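The Ledge Behind the Line
By Ruoxi Tang
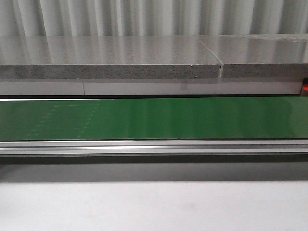
A packing line is usually specified from the belt outward, and the ledge behind it comes last. At the Hamis packing hall, fitter Shuzhen Xiong started with the stone.

Two slabs of speckled gray stone, laid end to end, run parallel to a wide green conveyor belt. The tops are polished; the front faces were left matte. Xiong puts the trade-off plainly. Polish wipes down with a damp cloth and shows every crumb. A matte face hides scuffs and holds dust.

The seam is the weak point. The slabs differ in length, and their tops were hard to bring level. Xiong allows a joint one credit card thick, filled with flexible sealant and checked every March. Edges at a seam chip first, so small notches are logged and left alone until they catch a cloth.

Under the stone, a flat white panel closes off the base. Hamis budgeted 14 hours for the slabs and took 38. Most of the overrun went to shimming.

The pleated backdrop was the cheapest item on the order. Its folds are vacuumed top to bottom, before the belt is wiped. Replacement lengths are kept in the Bustari storeroom.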